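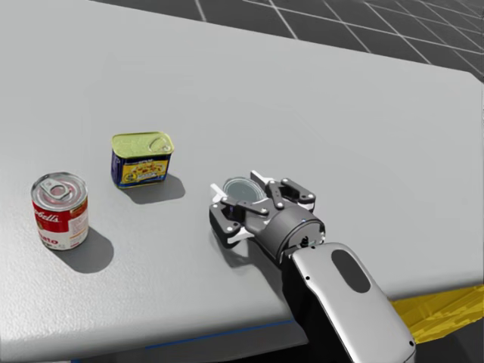 How long do canned goods last in the pantry?

Longer than most marriages to a diet. Low-acid cans such as beans, corn and plain meats keep their quality for two to five years. High-acid ones, meaning tomatoes, pineapple and anything pickled, are at their best for 12 to 18 months. After that the food fades in color and flavor well before it becomes a hazard, provided the can is sound and has lived somewhere cool.

Is the date on the lid a deadline?

Mostly it is the maker's guess at when the contents stop tasting the way the maker would like. "Best by" is about quality. We don't sell anything past its date at the Sandberg store, but we eat plenty of it in the back room.

My can has a dent. Now what?

Run a finger over it. A shallow dent in the side is cosmetic. A deep one with a sharp point, or any dent on a seam or rim, means the can goes in the trash. So does a can that leaks, bulges or spits at you when opened. Do not taste it to find out. People do, and then they write to us.

Where should I not keep cans?

Over the stove, beside the water heater, in the garage, in the trunk of the car. The ideal spot stays between 50 and 70 degrees and is dry enough that nothing rusts. The cabinet under the sink fails on the second point, however convenient it looks.

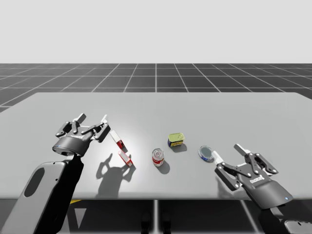
If a damp basement is all you have, put the shelves against an inside wall and leave a gap behind them. Check for rust every November, when you are down there looking for the holiday lights anyway. Light rust that wipes off with a dry cloth is fine. Rust that has pitted the metal is not.

Can I freeze the leftovers in the can?

Please don't. Once it's open, move what's left into a covered container and put it in the fridge for three to four days, or in the freezer for a couple of months. The can has done its job.

What is the best way to rotate stock?

New cans go to the back, old cans come to the front. That is the whole system, and it works right up until somebody else puts the groceries away. Writing the purchase month on the lid in marker helps. So does buying only what you eat. The hominy you bought for one recipe is still there and it knows where you live.

Do you sell the sloping can racks?

Yes, at both Sandberg and Nirkumberg. The Vokix rack is the sturdier of the two we carry and takes standard soup-size cans. The Udelov is cheaper, wider and asks for a screwdriver and some patience. Neither one fits tuna cans well, whatever the box says. Returns are accepted within 12 weeks with a receipt, assembled or in whatever state you gave up.

Page last updated 10/10/2025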